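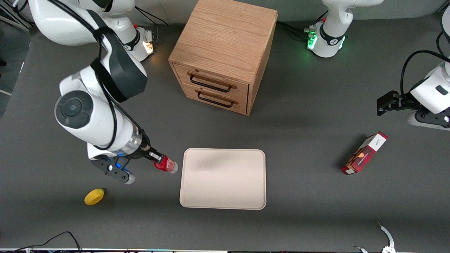

Chapter 6
Writing Rules for a Shared Tabletop

Every rule in a robot cell was written by someone who had recently had a bad afternoon. Read enough cell rulebooks and you can date the afternoons. The one at Flarnolby, where Nafula Koech ran the bench program, had grown to 117 rules by the October it was finally cut down, and rule 84 forbade soup. A two-arm bench handling ordinary things, a lemon on its side, a printed cardboard box, a cabinet with both drawers shut, does not look as if it needs that much law. But look at how the cables share the tabletop with the work, and at how the two arms can both point their grippers at the same patch of table, and you have the start of this chapter.

We will be concerned with three kinds of written rule. A limit says where the arm may go and how fast. A procedure says what people do, and in what order. A convention settles an argument, such as whose left is meant by "left arm." Students tend to rank conventions last. Then they spend a morning sending commands to the wrong arm - politely, at low speed - and move them up.

The Flarnolby rulebook mixed all three freely. Rule 12 gave a speed limit, rule 13 said where to hang your coat, and rule 14 gave a different speed limit. Lucinda Kasprzak, who was hired to edit it, began by asking each operator to recite what they could remember. The best score was 77, from a man who had written most of them. She kept 31, moved the coat to a sign by the door, and asked of every survivor the same 2 questions: how would you know it had been broken, and who would you tell?

You should ask them as well. "Keep the area tidy" fails the first at once. "No loose cable within reach of either gripper at the start of a run" passes, provided somebody has worked out what the reach is and marked it.

Section 6.1 takes up reach and the marking of shared space. Section 6.2 covers start-of-run checks, including the Covero checklist, which is too long but has a good first page. Section 6.3 deals with stopping, a subject on which everyone agrees until asked who is allowed to press the button.

Before you go on, find the rules for a machine you already use. If they are laminated, check the date.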